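1/ Moved to Trerholm in June with two suitcases and a duffel. I had 60 pounds of luggage allowance per bag and used nearly all of it on clothes I then didn't wear for four months. Writing down what I learned about living with wool in a damp coastal town, in case anyone else is coming.

2/ First, the damp. The apartments by the harbor were built for summer people. Mine has one heater, under the front window, and the bedroom shares a wall with the stairwell. Clothes pushed up against that wall smell like a basement by the end of the week.

3/ So leave a gap. I pulled the dresser out a hand's width from the wall and stopped filling the drawers to the top. The smell went away on its own after that. I had already bought cedar blocks. They smell nice and I can't say they did much else.

4/ Second, you need fewer sweaters than you think. I rotate three. A thin gray one for under a coat, a navy crewneck for work, and a heavy one for the house. Everything else I brought is in a bin under the bed and I've opened it once.

5/ On washing. Wool does not need it after every wear. I air mine overnight on a chair back in the kitchen and wash them maybe once a month in cold weather. If you spill soup on it, that's different. Wash it that night.

6/ Some people here asked about drying. The laundromat on Sengar Street has good machines, but the low heat setting is not low. I lost a cardigan to it in my second week. It now fits a child. The machines at the other end of town are worse and they only take coins.

7/ Drying flat is the way to go, and in a small apartment that means the bed. Roll it in a towel first, press down hard, unroll, then lay it out and pull the sleeves straight. Cable knit takes longer than plain.

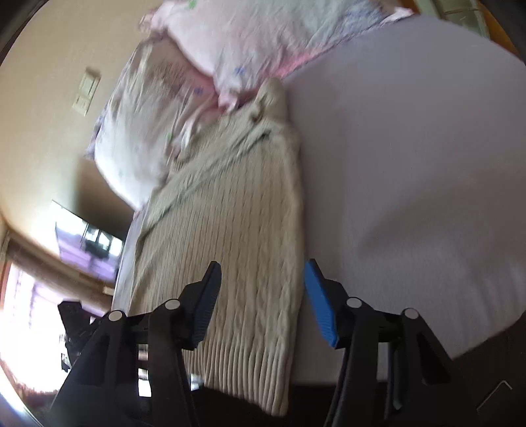 8/ Moths

I get asked about this the most. The building has them. The woman downstairs has them worse, and she has rugs. What worked for me was the freezer: sweater in a sealed bag, squeeze the air out, leave it in for a week, take it out for a day, then do it again.

9/ My freezer is small, so this took most of the fall. One sweater at a time, next to the peas. Vacuum the corners of the closet while you're waiting. I also found a patch of them in an old felt hat I'd forgotten I owned. The hat went in the trash.

10/ Pilling

Buy a sweater comb. Don't use a razor, whatever the videos say. I put a hole in an elbow that way. Comb in one direction, on a hard table, and stop before you think you're done. The thin gray one pills under the arms no matter what I do, and I've quit caring.

11/ Mending

There's a yarn shop called Driletti up the hill, past the bus garage. They sell small cards of darning wool, so you don't have to buy a whole skein for one elbow. The match on my navy was slightly off. You can see it in daylight if you look for it.

12/ They also run a mending table in the back room in the afternoons. No charge, bring your own needle. I went in with two pairs of socks and the elbow and came home with one pair of socks done. Darning is slow. The elbow took another visit.

13/ Where to buy

The secondhand place, Sondach, has a good wool rack from October on. Check the cuffs and neckline first, then hold the body up to a window to find thin spots. Skip anything that's stiff under the arms. Somebody washed it hot and it won't come back.

14/ I priced a new heavy sweater at one of the waterfront shops and it was 400 dollars. My house sweater was 16 at Sondach with one loose seam. I fixed the seam while watching a ballgame. It's the warmest thing I own.

15/ Storage for summer: wash everything first, even the ones that look clean. Fold, don't hang. A hanger gives you those little points at the shoulders and they take a steam to get out. I use a lidded plastic bin. Cotton bags are fine if you trust your closet. I don't trust mine.

16/ A few replies asked about a dehumidifier. I borrowed one for a weekend. It pulled out a lot of water and it was loud enough that I slept in the front room. I may get one for the bedroom and only run it while I'm at work. Will add a post if I do.

17/ Also asked: yes, the ferry is cold, even in August. Take the thick one. The seats inside by the snack counter are the only warm ones and they go fast.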